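Newsletter > Spring issue > Workshop notes

Teaching by hand at Woremthorpe

The Nollis group has spent most of May on one job: getting an arm to take a thin tube from its supports and put it back again. The teaching is done by remote control. An operator holds a handset, the arm copies the movement, and the software saves the whole attempt from start to finish.

We set out to record 400 attempts in the simulator before touching the real bench. The final count was 1,266, of which 288 were thrown away. Most of those were slow starts, where the operator sat still for a few seconds working out the angle. A robot that learns from these also learns to wait, so they had to go.

Zou, our recording program, now trims the pause at the start by itself. It also lets you stop halfway and go back a few seconds — useful when the grip is wrong but the approach was good. Skullside, the older version, is still on the shared drive for anyone who needs to open last year's files.

The approach from above is the part that takes practice. New operators tend to come in too fast and then correct at the last moment, and the corrections end up in the training data. Bring the fingers down over the tube, stop, check from a second view, then close. 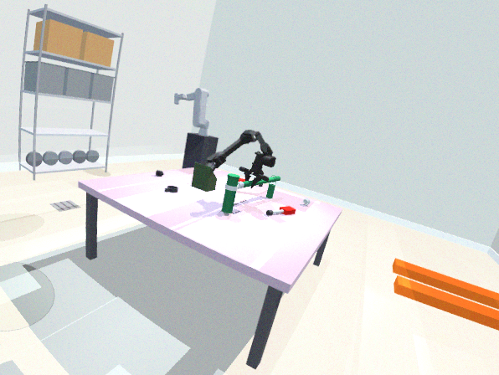
Booking a session

The handsets are free on Wednesday afternoons from 2 pm. Sessions last an hour, and you don't need any experience. Put your name on the sheet by the workshop door and please charge the handset when you finish.

Get the Woremthorpe newsletter by email. You can unsubscribe at any time.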